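Equipment Planning Officer (robotics), Skellance
Fixed term, two years, 40 hours a week
Posted October 2022

Skellance is looking for someone to run the buying side of our household handling programme. The post sits between the engineering group and the finance office. You will not be asked to build or program robots. You will be asked to know what we own, what it costs to keep going, what is due to wear out, and what we ought to order next.

The programme works on humanoid robots with five-fingered hands, used around ordinary furniture: sofas, shelves, tables, beds. Much of it is reaching into narrow places and getting hold of things by the edge. It is hard on hands. Fingers and covers account for most of our spares spending, and at present they are ordered when an engineer notices the drawer is getting low. We want to move to a proper yearly plan before the new budget starts in April.

What you will do

Take over the equipment register. It has 786 lines, and a fair number of them are out of date or entered twice. The first job is to go through it with the lab and get it right.

Write the replacement plan for hands, wrists, batteries and chargers. Engineers will give you hours of use and fault notes. You will turn these into a forecast that finance can read without a meeting.

Get quotes and compare them. We buy mainly from Baseck and Texier, with smaller orders to Paltico. Delivery times differ a good deal between them and have slipped this year, so part of the work is deciding what to order early and what can wait. You will also look after the service contracts, two of which come up for renewal during your first year.

Prepare the case for larger purchases. The next one is whether to buy a further pair of hands outright or lease them. Killian Chauvin has made a start on the figures and will pass them to you, along with his notes on import duty and insurance.

Plan the furniture budget. This sounds minor, but test furniture takes up room, gets damaged and has to be replaced with the same model where a test is to be repeated. We keep a list of what is still on sale and what has been discontinued.

Attend the lab's planning session every second week and report on spending against budget.

What we need from you

Experience of buying or budgeting for technical equipment. It could be in a laboratory, a hospital, a factory, a college workshop or somewhere similar. Robotics experience would help you settle in but we do not expect it.

Good spreadsheet skills. You should be able to build a forecast from scratch and explain how it works to somebody else.

Clear written English. Much of the job is short notes to suppliers and to colleagues in finance. French is useful for dealing with Texier.

A willingness to spend time in the lab. The register cannot be checked from a desk, and you will understand the orders better if you have watched the hands being used. Safety training is given in the first week and must be completed before you go into the test area by yourself.

You should also be comfortable telling engineers that something has to wait until the next quarter.

Helpful but not required: knowledge of leasing agreements, experience of writing tenders, or a purchasing qualification. We will pay for the last of these if you would like to take one during the contract.

Who you will work with

You will report to Atieno Ogola, who heads operations. Day to day you will deal mostly with Gaëtan Pruvost in the hands group and Mi-kyung Bang in finance. Relu Sima keeps the stores and knows where everything is, whatever the register says.

Hours, pay and place

The post is full time. We will consider applications from people who want to share it, as long as one of the two can be on site for the planning session. Up to two days a week can be worked from home once the register check is finished. Pay is on the technical officer scale and depends on experience; the scale is sent to everyone we invite for interview. There are 25 days of leave plus public holidays, a workplace pension and a season ticket loan. The office and lab are on the same floor, with step-free access and a lift from the car park.

How to apply

Send a CV and a covering letter of no more than two pages, quoting reference 226, to Atieno Ogola at the Skellance operations office. In the letter, please describe one purchase or budget you were responsible for, what you had to choose between and what you decided. It does not need to be a large one.

Shortlisted applicants will be invited for a half-day visit. It consists of an interview, a short budgeting exercise using one of our old spares lists, and time in the lab with Gaëtan's group. Travel costs are paid back on receipt of tickets. Please tell us when you apply if you need any changes to the format or the timing of the day.

Questions about the work itself can go to Gaëtan. Questions about the contract or pay should go to Mi-kyung. 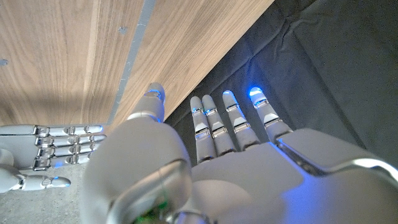

Applications that arrive after the post has been filled will be kept on file for six months, unless you ask us to delete them sooner.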